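We use cookies to remember your preferences. By continuing to browse you agree to our cookie policy.

How I Fold the Laundry on the Daybed (and Keep the Covers Looking Decent)

Posted July 30, 2021

I fold almost everything on the daybed in the back room. The kitchen table is always full of somebody's homework, and the bed upstairs means carrying the basket up and then carrying half of it down again. The daybed is the right length, it's next to the window, and I can sit on one end while I work my way down the pile.

A few of you asked after my last post how I do the shirts and the loose covers, so I'm writing the whole routine out. It takes me half an hour for a normal load, longer if there are sheets in it (I hate fitted sheets, and I won't be teaching you how to fold one today – go ask my friend Yen-ting Peng, who can do it in the air while talking on the phone).

What you need

– A flat, soft surface at least as long as your arm span. A bed or a sofa without arms is fine.
– A clean cover on it. Mine is woven cotton and goes in the wash every couple of weeks.
– A spray bottle of plain water. I use a 500 ml one that used to have window cleaner in it, rinsed out about a hundred times before I trusted it.
– A basket for the finished pile.
– Somewhere to put the socks where you can't see them.

Step 1: Smooth the surface first

I used to skip this and just dump the basket out. Don't! Every ridge in the cover underneath ends up pressed into whatever you're folding on top of it. Start at the back, where the seat meets the bolster, and push the fabric toward you with flat hands. Then tuck the extra under the front.

If your cover has a check or a houndstooth, use the pattern to help you. Once the rows look straight, the cover is straight. It's like having lines on a notebook page.

Step 2: Sort into rough heaps

Shirts in one heap, pants in another, small stuff at the far end. I put towels on the floor in the basket lid and do them last, as they take up so much space. Pull out anything that still feels damp at the seams and hang it over a chair. Waistbands and cuffs are the ones that fool me.

Step 3: Shake, then lay flat

Hold each piece by the top and give it one hard snap. You'll get rid of half the creases that way, and it's very satisfying if you've had a long morning. Lay it face down and run your palm from the middle out to each side. If there's a stubborn wrinkle, one squirt from the spray bottle and another pass with your hand is usually enough. Leave it a minute before you fold over it.

Step 4: Fold in from the sides

For a shirt, fold one side in to the middle of the back, sleeve and all, then bring the sleeve back on itself so that it lies straight down. Do the same on the other side. Now you've got a long rectangle. Fold the bottom up a third, then fold again to the collar.

For a dish cloth or a pillowcase, just go in half the long way and then in half again. My sister-in-law does hers in thirds so they fit her narrow shelf, and she's welcome to.

Step 5: Stripes need their own method

Straight stripes are easy – you match the lines at the edges and you're done. Diagonal stripes are a pain. They'll never match across a fold, and if you try to follow them with your hands you'll end up with a lopsided parcel. I did exactly this for years with a set of Olex tea towels before it dawned on me to ignore the print and look only at the hems.

So: find two corners, pinch them together, let the rest hang, and find the other two by feel. Then lay it down. If it's slippery or the fabric is thin, pinch it near the fold and lift it straight up, then set it back down in one go. Dragging it pulls the layers apart. 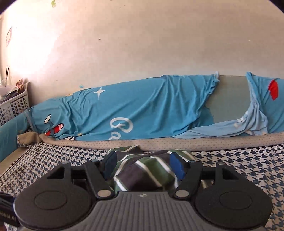 Diagonal stripes on the houndstooth, still bunched at the top fold.

Once it's lying flat, press along the fold with the side of your hand and carry on as in Step 4. If it's crooked, open it all the way and start over. Fixing it halfway takes me longer every single time.

Step 6: Deal with the bolster cover

People always ask about this part. A loose cover on a long bolster or backrest is going to wrinkle, especially at whichever end people lean on. I don't iron mine. What I do after the folding is finished and the baskets are out of the way:

1. Lift the cover off completely and give it a shake outdoors.
2. Lay it back over the bolster with the same amount hanging down at each end.
3. Push the back edge down behind the bolster with a wooden spoon. (Mine lives in the back room now. The kitchen has others.)
4. Pull the front down and tuck it in along the seat, working from the middle outward.
5. Mist lightly, smooth with your hands, and keep everybody off it until it's dry.

It'll look lovely until the next time someone takes a nap there. In our house that's 2 hours at best.

Step 7: Put it all away the same day

I'm preaching to myself here. A folded pile left on a daybed gets sat on, and then you've got the wrinkles back plus a few new ones. I carry mine out in the order the rooms come: bathroom, kids, us. Socks get matched in front of the TV at night, whenever I feel like it, which some weeks is never.

A couple of questions from last time

Tsz-kin Chiu wrote to ask if a darker cover shows lint. Yes, it does, and navy is terrible for it. A patterned one hides a lot more than a plain one. I go over mine with a damp rubber glove before I start folding, and the fluff rolls up into little worms you can pick off.

Somebody else asked where I get my baskets. They're from the Pravby secondhand market, so no link, sorry! Go early in the day if you want one with both handles.

Next time I'll do winter blankets, and how I store them so they don't smell of cupboard by December.

Contact | Privacy | © 2021 Destemside Home Notes | Back to top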